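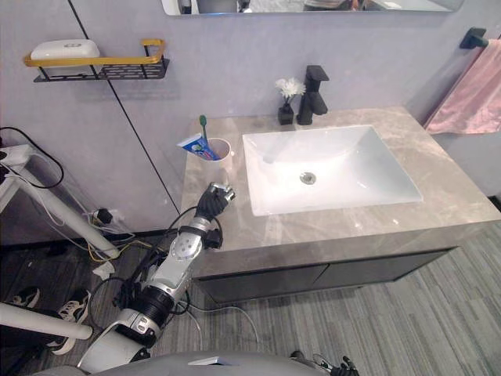 Essais > Robotique de service > Entretien des sanitaires

Le laboratoire Pustov a soumis à évaluation, au mois de juin, le manipulateur à deux bras Moro, équipé de mains à plusieurs doigts. L'examen portait sur le rangement d'un plan de vasque : saisir une brosse à dents, la replacer dans un gobelet, déplacer un petit vase, replier une serviette.

Sur 102 essais consignés, l'appareil a mené la tâche à son terme sans intervention dans un peu plus de la moitié des cas. La saisie du gobelet cylindrique est satisfaisante. Celle de la brosse à dents l'est moins — les doigts se referment souvent trop haut et l'objet pivote. Le tube de dentifrice, déformable, demeure l'exercice le plus difficile. Quant à la serviette, aucun pliage n'a été jugé acceptable.

La durée d'exécution constitue une seconde réserve. Il faut environ 11 minutes pour remettre en ordre un plan de toilette ordinaire. Le modèle concurrent Arruda, examiné dans les mêmes conditions, demande 20 minutes, mais renverse moins d'objets légers.

Le nettoyage de la vasque n'entre pas dans le périmètre du présent avis, le fabricant Getau ne garantissant pas la tenue des mains aux projections d'eau.

Avis : matériel recommandé aux équipes de recherche et aux ateliers de formation. L'usage domestique courant reste prématuré. Un réexamen sera effectué à la parution de la prochaine version logicielle.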